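Stetell Community Help > Storage and Backup
Posted in October by fenwick_lower

Old desktop drive clicking under load: clone it first, or run a full surface scan?

I have an old tower with a 1 TB mechanical drive that has started to make a soft click during long reads. The machine still boots. The drive's self-report shows 6 pending sectors and no reallocated ones. There are 300 GB of files on it, mostly scanned drawings and a mail archive. My last full backup is 4 months old.

The Skollby utility that came with my external dock offers a "full surface scan and repair". It says this should be done before any copy. Is that correct? I would also like to know whether a file-level copy is good enough, or whether I need a sector clone.

3 people have this problem

maldonado_bench
Regular contributor

Do not run the scan first. A full surface scan reads every sector, including the empty ones, and the repair option writes to sectors that fail. On a drive with pending sectors you may lose the contents of a block that could have been read on a later pass.

Do the work in this order:

Shut the machine down and stop using the drive for anything else. Background indexing and mail sync both count as use.

Copy the mail archive and any other files you can't replace to a different disk. At 300 GB a file-level copy touches less than a third of the surface.

If you also want the operating system, make a sector clone after that. Use a tool that keeps a map of bad areas, skips them on the first pass and returns to them at the end. The target must be the same size or larger in bytes, so check the exact figure and ignore the rounded one on the label.

Run the scan last, on the old drive, when you no longer need what is on it.
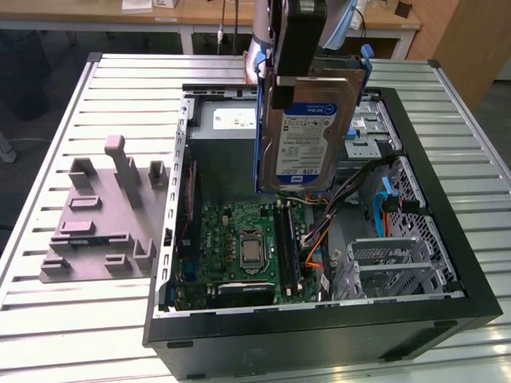

1 TB WD Blue in its blue caddy, over an open tower case.

If your case uses plastic caddies like this one, note which way round the drive sits before you pull it. The data and power connectors need to face the cables. Discharge yourself on bare metal and unplug the mains lead. Hold the drive by its sides and keep your fingers off the circuit board.

Check the data cable too. A poor cable usually shows up as a rising CRC error count and does not normally create pending sectors, but it can stall a clone part way through.

Helpful (14)

tin_lid

just buy an SSD and reinstall, mine was clicking for years and it was fine. Stimovo do a free cloning program, I think it only works with their own drives though

Helpful (1)

orrery42

The first answer is right about the order. Two additions.

Pending sectors are not always permanent damage. Some come from an interrupted write and clear when the sector is next written. The click is the more serious sign. If it becomes regular, or the drive drops off the bus, stop and decide whether the files are worth the cost of a recovery firm.

Keep a log of the clone. I write down the start time, the error count and the position at each stop, and keep the map file on a third disk. If the run is interrupted you can resume from the map.

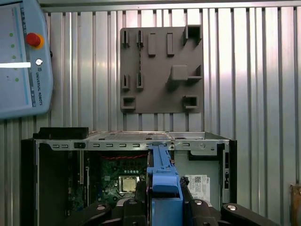
Universal Robots pendant, with the red stop button beside the screen.

After the clone, mount the copy read-only and open a sample of the larger files. A matching file count proves very little, as a damaged drawing will still be listed at its full size. For the mail archive, run the mail program's own integrity check on a second copy.

Helpful (9)

6 comments
Contact | Copyright Stetell Community Help | Back to top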